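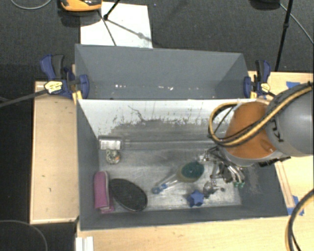 2 min read

Setting Up Your Two Grey Bins

Okay, bins out of the box? Great, this is the fun bit! I keep mine on a light wooden table, one behind the other, and I use the front one for brushes and all the small stuff that used to live in my bathroom drawer.

1. Put the first bin down with the open side up, then slide the second one in right behind it. Leave a finger's width if you can (I never do, and then I can't get a grip on the rim).

2. Tip everything you want to sort into the front bin. A brush with a clear handle, a magenta-purple case, little shiny things, all of it goes in together for now.

3. Stand any soft case up against the left wall. Mine flops if I put it in the middle.

4. Lay brushes flat on the floor of the bin, on a diagonal if they're long.

5. Push the tiny pieces into a rear corner so they're easy to find again.

6. Anything you haven't touched by Wednesday moves to the back bin.

Note: Scuffs and scratches on the inside are fine. My front bin has a squiggly one on the back wall, plus plenty of worn patches, and I still use it every day.

Caution: Don't go at the walls with a scouring pad! A soft cloth and warm water will do, and let the bin dry before you put the brushes back in.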